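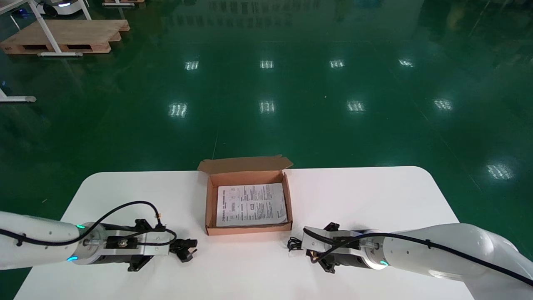
My Year of Learning to Sew on Willow

The quilt is finished! Binding on, last thread buried, washed once and still in one piece. I have been waiting to write that sentence since last winter and I'm not going to be cool about it.

If you're new around these parts, Willow is my sewing machine. She's older than I am, she weighs as much as a small calf, and she came to me from my neighbor Diane Landry when Diane moved into her daughter's place and had to choose between the machine and the piano. (The piano won. I've heard her play, and the piano should have won.) I couldn't sew a button on when I got her. I want to put down what the year was like while I still remember it, partly for the people who wrote to me asking and partly for me.

The first two months

I broke needles. I sewed the left leg of a pair of pajama pants to the right leg of the same pair of pajama pants, ripped it out, and then did it again the same evening. I threaded Willow wrong for three weeks and thought the bird's nest of thread under the fabric was just what sewing looked like on the back. When Diane came by she looked at it, said "oh, sweetheart," and rethreaded the whole thing with the presser foot UP. If you take one thing from this post, please let it be that. Foot up when you thread! The tension discs are closed when the foot is down and the thread just sits on top of them doing nothing.

After that everything got so much better that I went a little wild. Tote bags, mostly. Everyone I know has a tote bag now, and some of them have two, and the early ones have straps of different lengths.

How I got to quilting

I blame Karine Bergeron. She runs the Thursday-that-moved-around sewing night at the Merkthorpe library, where I'd gone to learn zippers, and she had a half-made quilt top spread over two tables, all these tiny triangles in greens and rusts and one loud yellow. I stood there like a kid at an aquarium. She let me sew one row. One row! It took me most of an hour and my points didn't match and I went home and lay awake thinking about triangles.

I did zippers later. They're fine.

Picking a pattern

Everybody said start small, make a table runner, make a baby quilt. I didn't want a table runner. I wanted a great big quilt for our bed, and I figured if I was going to spend months on something I'd better be in love with it. So I went with a flying geese pattern, big enough to hang over the sides, and when I finally did the math on paper it came to 2,757 pieces of fabric. I wrote that number on a sticky note and put it over the machine. My husband thought this would scare me. I thought it was wonderful. It's still there.

The fabric was the best part of the whole year, I think. I used a lot of old shirts. My dad's flannels, two of my husband's work shirts with the collars gone, a dress of my grandmother's that had been in a drawer my entire life. The rest I bought as remnants. Old shirts are lovely to sew once you've cut around the worn spots, but they stretch on the bias like nobody's business, so I started starching everything before cutting. Heavily. The kitchen smelled like a dry cleaner's for all of spring.

Cutting, and more cutting

I'd pictured quilting as sewing. It's cutting and ironing with a bit of sewing in between. I'd put on the radio after supper and cut for an hour, and my rule was that I could stop any time after I'd filled one cookie tin. Some nights I filled one and stopped. Some nights I looked up and it was eleven thirty.

A few things I learned the slow way:

Change the blade in your rotary cutter before you think you need to. I was leaning on mine so hard I gave myself a sore wrist, and the new blade went through four layers like butter.

Press, don't iron. Up, down, up. If you slide the iron you push the fabric out of shape and your geese end up with bent wings.

Check your quarter inch. Mine was a hair too wide, and a hair times a whole row of geese is a row that comes up short by the width of my thumb. I unpicked two full rows in June. I watched an entire season of a baking show doing it.

Lay it out on the floor and take a picture with your phone in black and white. This was Karine's trick and I love it so much. You see right away where all the dark pieces have bunched up. 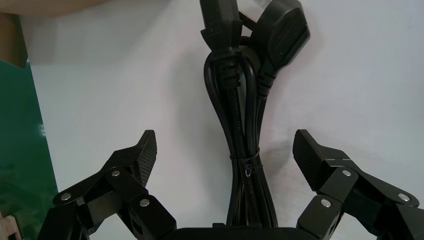

The middle of the thing was the hard stretch, I'll admit that. By August I had the blocks made and I was sick of every one of them. It was hot, the flannel was hot, Willow's motor was hot, and I had started to think the grandmother dress looked muddy next to everything else. I put the whole lot in a laundry bag and didn't touch it for a month. I made a pillowcase. I grew some beans.

What brought me back was an email from Dennis Muriithi, who reads this blog and has been quilting by hand since he retired. He told me he has never made a quilt he didn't dislike in the middle, and that he keeps the finished ones folded where he can see them for exactly that reason. I got the bag out that same night. And the dress looked beautiful! I don't know what I'd been looking at. It's the calm spot in the whole quilt now — it's where your eye goes to rest after all those flannels.

Putting it together

The top was done in November. I carried it around the house for a day draped over my shoulders.

Then comes the sandwich, which is what you call the top and the batting and the backing all layered up, and I basted it on the floor of the church hall because there is no floor in our house big enough. I used 300 safety pins. Isabelle Kennedy came and crawled around with me, and she is the reason there isn't a single pucker on the back, because she would not let me rush the smoothing. Her knees and my knees have both recovered. Bring a cushion.

I had big plans for fancy quilting, feathers and swirls and so on, and I practiced on scraps for a week and my feathers looked like boiled cabbage. So I did straight lines. Plain straight lines, following the geese, 8 stitches to the inch. Getting that much quilt through the neck of an old machine is a wrestling match. I rolled one side up like a sleeping bag, threw the rest over my shoulder, and went at it in twenty-minute stretches with gardening gloves on for the grip. Willow never complained. She skipped a few stitches near one corner and I've decided I can live with those.

The binding I sewed down by hand, in the evenings, with the quilt over my lap. Oh, that part! It was snowing for most of it. I had a pot of tea going and the quilt was keeping me warm while I was still making it, and I slowed down on the last side so it wouldn't be over.

What I'd do the same

I'd pick the big one again. I know that's not the usual advice, and if a table runner makes your heart sing then go make a table runner. But on the bad nights what got me back to the machine was wanting that quilt on that bed, and I don't believe I'd have felt the same about a place mat.

I'd also go to the sewing night again, even on the nights when I didn't want to put my boots on. I learned more from watching other people's hands than from anything I read. Réjean Turcotte makes nothing but denim aprons, beautiful sturdy ones, and just from sitting beside him I learned how to ease over a thick seam with a folded bit of cardboard behind the foot. He never said a word about it. I just saw him do it and stole it.

What I'd change: better light over the table, a proper chair from the start, and I'd write down which shirt went where. I was sure I'd remember them all. There's a blue plaid near the bottom edge and nobody in the family can place it. My dad says it isn't his.

What's next

I already have 10 fat quarters in a stack, blues and creams, and I keep moving them around on the dresser. Something with curves, maybe. Karine says curves are easier than people think, and Diane says Karine has always been a liar about curves, so I'll let you know. If any of you have done a drunkard's path, tell me whether you pinned or just went for it — I'd really like to know before I cut into the good cream.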